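Informe de avance al programa de equipamiento – segundo periodo

Proyecto: Célula de manipulación con dos brazos para el taller de Dranddale
Periodo cubierto: de septiembre a diciembre

Empezamos por lo que más nos alegra contar: el plan de compra está casi cerrado y ha cambiado bastante respecto al que presentamos en la solicitud. Para mejor, creemos. En septiembre teníamos una lista de equipos heredada de una propuesta antigua, con partidas que ya no sabíamos defender. Ahora cada línea del presupuesto responde a una prueba que hemos hecho en simulación, y eso nos permite pedir menos cosas y pedirlas con más seguridad.

Situación general

La ayuda financia la compra de 2 brazos con sus pinzas, la bancada, la iluminación y la puesta en marcha. La parte de brazos y pinzas sigue como estaba. Lo que hemos revisado a fondo es todo lo que los rodea: la superficie de trabajo, las luces, los soportes de cámara y el espacio que hay que dejar libre. Son partidas pequeñas, de las que suelen resolverse con prisa en la última semana, y en el proyecto anterior nos costaron un mes de retrasos. Esta vez hemos querido llegar con los deberes hechos.

Para ello montamos el puesto completo en el simulador antes de pedir la segunda ronda de ofertas. Modelamos las piezas de madera que fabrica el taller, la mesa, los brazos y las luces, y fuimos cambiando una cosa cada vez. En total hemos lanzado 460 ensayos. No todos sirvieron (los primeros tenían mal puesta la escala de las piezas y hubo que repetirlos), pero el conjunto nos ha dado un criterio de compra que antes no teníamos.

Lo aprendido sobre superficie e iluminación

El hallazgo más útil del periodo tiene que ver con las sombras. Con la superficie blanca, las sombras de la estructura y de los propios brazos ocupan mucho más de lo que habíamos previsto, y el programa de visión las confundía a veces con el contorno de la pieza. ¡Y nosotros llevábamos semanas culpando a la cámara! La cámara que proponíamos en la solicitud es suficiente – lo que hacía falta era trabajar la luz.
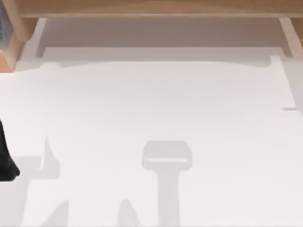 Simulación del puesto: estructura de madera sobre superficie blanca, con la punta de la pinza a la izquierda y las sombras proyectadas.

A raíz de esto hemos hecho tres cambios en el presupuesto. Retiramos la cámara de gama superior que figuraba como opción. Añadimos un segundo juego de luminarias difusas, regulables por separado. Y pedimos que la superficie de la mesa sea intercambiable, para poder comparar el blanco con un gris mate cuando tengamos el equipo real delante. El saldo de los tres cambios es un ahorro del 25 % en la partida de visión e iluminación, que proponemos pasar a la reserva para repuestos de pinza.

Queda una duda que la simulación no resuelve. El comportamiento de la luz en el modelo es bastante más limpio que el de una nave con ventanas altas, como la nuestra. Por eso la oferta de luminarias incluye un periodo de prueba, y no firmaremos esa línea hasta haberlas encendido en el sitio.

Proveedores

Hemos recibido ofertas de Willex y de Marquez para el conjunto de brazos y bancada. La de Willex es más cara, pero incluye la formación del personal y un plazo de entrega que encaja con nuestro calendario. La de Marquez mejora el precio y deja fuera la instalación eléctrica, que tendríamos que contratar aparte. Hemos pedido a ambas que coticen de nuevo con las mismas condiciones, para poder compararlas línea a línea. La integración de seguridad la llevará el equipo de Seltthorpe, que ya conoce la nave y ha revisado el plano con nosotros.

Un detalle práctico: el transporte de la bancada exige desmontar el portón lateral. Lo hemos hablado con el taller y se hará fuera del horario de producción, a partir de las seis de la tarde.

Próximos pasos

En enero recibiremos las ofertas revisadas y enviaremos la propuesta de adjudicación. En febrero haremos la prueba de luces en la nave. Si la entrega se mantiene, los brazos llegarán en abril y dedicaremos las primeras semanas a repetir con piezas reales los ensayos que peor salieron en el simulador, empezando por el agarre de los montantes inclinados, que es donde tenemos más ganas de ver qué pasa.

Solicitamos al programa la autorización para el traspaso entre partidas descrito más arriba. El importe total de la ayuda no varía. Adjuntamos el presupuesto actualizado y el plano de la célula.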